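Ticket: Snack and accessory boxes, lid will not close flat
Product: Prereda gift carton, red outside, white inside
Opened by: Horácio Garcia
Assigned to: Américo Neves
Status: Closed

Reported problem
Lid bows up at the back edge after packing and springs open when the carton is tipped. Affects the mixed boxes for the Bekby order (food packets plus charging cable and pouch). Food-only boxes close normally. Packing is done on the dining table, carton on the right, loose goods to the left.

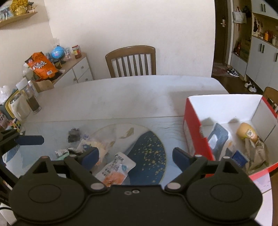
Packing list for the mixed box is the June version. The total weight limit is 900 g and no box has gone over it, so weight was ruled out first. The carton was checked against the Jutetti drawing. Inner depth is within 2 mm.

Note, Garcia, 4:18 p.m.
Swapped in a carton from a different bundle. Same result. Folded the side flaps in the opposite order. Same result. Taped the lid down and left it; tape lifted at the back corner.

Note, Neves
Please repack one box and put the goods in flat, tallest items last. Do not press on the lid. Report which item touches it first.

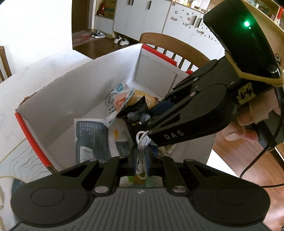
Lid contact is at the back left corner on every box tested. Cable position made no difference to this, whether it went in before or after the food. The white plastic package with the blue and orange printing is the item that touches, because it is standing up at the back left. The gray-blue one in front lies flat and clears the lid. Laying the white one down the same way brought everything below the rim.

Second finding: the white cable opens out if it is packed as a loose coil beside the navy pouch. Put it inside the pouch and close the pouch before it goes in.

Resolution
1. All food packages flat.
2. Cable inside pouch, pouch on top.
3. No filler paper in mixed boxes. The Dekker sheets stay with the food-only boxes.

Garcia repacked 18 boxes to this order. All lids closed without tape. Packing list updated, old printout removed from the table.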